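Tourism and Event Planning, Unit 3
Seasonal festivals and the visitor: handout for the second class
Prepared by Modupe Briggs

Please read before we meet. In the first class we spoke about why a town wants a festival. Today we look from the other side, how a visitor chooses one and what he or she needs to know before the trip.

1. Kinds of festivals

For this course we divide them by origin. A religious festival follows a church or temple calendar, and its date may move from year to year. A harvest festival follows the land. A founded festival was started by a city, a club or a company, usually with a clear purpose such as filling hotels in a weak month. Many festivals are mixed. The lantern evening in Plokholm began as a blessing of boats, and now most visitors come for the music.

2. The date problem

Visitors often buy the flight first and check the program later. With a moving date this is a risk. When you write information for visitors, give the rule and also the date for the present year. "The second weekend in September" is more useful than "early fall".

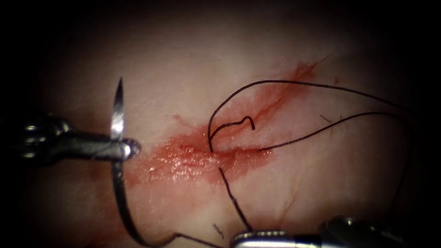
Needle held in the jaws of a needle driver, left side.

3. Case: the Plokholm lantern evening

The town has 2873 residents. It has 200 hotel beds, and last year 887 people asked the visitor office for a room during the festival. You can see the difficulty. Eduardo Salgado, who ran the office at that time, tried these measures:

Private rooms. Families in the town were invited to register a spare room. The registration form was four pages long, and few families finished it.

A late bus to Ostby. It left at midnight from the harbor. The music ended at half past twelve, so many people missed either the bus or the last songs.

Luggage storage. The school gymnasium was opened for day visitors, who could leave bags there until the evening. This was the cheapest measure and received the best comments.

For discussion: which measure would you keep, and what would you change in the other two?
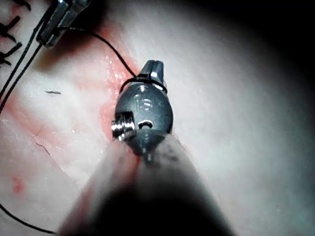 The bus is a good place to begin the discussion. A change of 45 minutes costs little, but it must be agreed with the driver's company and printed in the program before the program goes out – and in Plokholm the program is printed in spring.

4. Writing for the visitor

Use short sentences. Put the price, the place and the hour near the beginning. Say if an event is free. If a street is closed to cars, name the street.

Homework

Choose one festival that you have visited. Write one page for a person who arrives by train with a large bag and has only one day. Send it to Ngozi Balogun before the next class.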